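Where Did the Besness Story Come From? My Project Report
27/08/2023

So my project started with my aunt, who forwards everything. Back in March she sent our family chat a post saying a restaurant chain called Besness had been caught serving "lab-printed fish" without telling anybody, and that the government had signed off on it. There was a blurry screenshot of a news site, a quote from a food inspector, and about a hundred crying-face emojis. I told her it was fake. She asked me how I knew, and I had nothing!

That turned into my topic: follow one food rumor backward as far as I could get and write down every stop on the way. My partner was Atieno Sang, who is way more patient than I am and did most of the reverse searching. Our advisor was Kanini Rweyemamu, and she made us keep a log from the first day, which I complained about and then used constantly.

We collected 89 posts that told the story in some form. Most were word-for-word copies, typos and all (the inspector's job title was misspelled the same way over and over, which helped us a lot). Once we took out the copies we had nine versions that were really different from each other. In some of them the fish was chicken. In one the restaurant was in a different country and the chain wasn't named at all.

The screenshot was the fun part. It had a logo for a news site called Mudimia, and Mudimia is a real site, but the headline font was wrong and the date sat on the wrong side of the page. Atieno went through their archive and found a story with the same photo. It was about a kitchen closing for plumbing repairs. Plumbing! Somebody had kept the photo and put a new headline on top.

The oldest version we could find was on Trurisex, a humor blog, and it had a line at the bottom saying everything there was made up. By the second copy that line was gone. I can't prove the blog was the very first place it showed up, because three of our links were dead by the time we clicked them, and I want to be clear about that.

For the second half we ran a small survey. We showed 40 students at Carrasco the post either with or without the humor line at the bottom and asked if they'd share it. Only 7 of them scrolled down far enough to see the line when it was there, so I don't think we can say much about whether it works. We should have tested the survey on a few friends first. Kanini warned us about this (it's in the log, sadly). 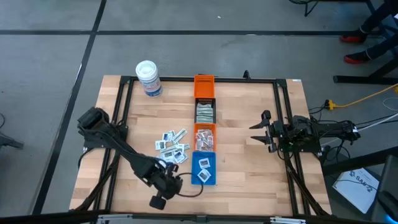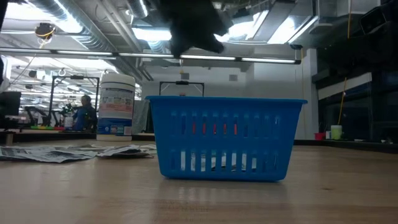

If I did it over, I'd save a copy of every page the minute I found it. We lost those three links plus a whole comment thread where people were arguing about the photo, and I only have my notes on what it said. I'd also pick a rumor with fewer versions, or start the spreadsheet with a column for "what changed," which we added late and had to fill in by hand over a very long weekend.

I did send my aunt the plumbing story. She said the fish thing could still be true somewhere. Then she asked me to check one about bottled water, and that one's next on my list.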